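Caderno da oficina – outubro, 16h40

Continuo sem acreditar na cola Givau. Segunda ronda de ensaios nas juntas de topo em faia, mesma prensa, mesmo tempo de aperto (60 minutos, como manda a ficha) e os resultados dispersam outra vez. O provete 56 partiu pela madeira, como devia. O 101 abriu limpinho pela linha de cola, com uma força que até me deu vergonha de anotar.

A Martinelli diz que é da humidade da madeira. Pode ser, mas medi antes de colar e estava tudo dentro do intervalo deles. Também dizem que a superfície tem de ser aplainada no próprio dia. Foi. Já ouvi esta conversa com o lote anterior e na altura a culpa era da temperatura.

A Toremer, que é a cola velha e custa metade, não falhou nenhuma. Amostra pequena, eu sei. Mesmo assim não mudo as cadeiras da encomenda Grevville para a Givau enquanto não perceber o 101.

Dúvidas em aberto:
– a balança do doseador não é verificada desde o verão
– o catalisador esteve aberto, não sei quanto tempo
– lixa de grão 60 nas faces: a ficha recomenda, eu desconfio
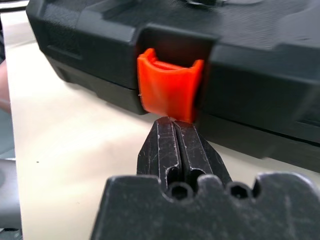 Mala preta, fecho laranja-avermelhado.

Amanhã repito só com a Givau, catalisador novo, faces aplainadas e sem lixar. Se voltar a abrir pela cola, peço o boletim do lote por escrito, que ao telefone respondem sempre o mesmo. Falta cortar a faia e limpar o rolo, ficou com cola seca na ponta esquerda.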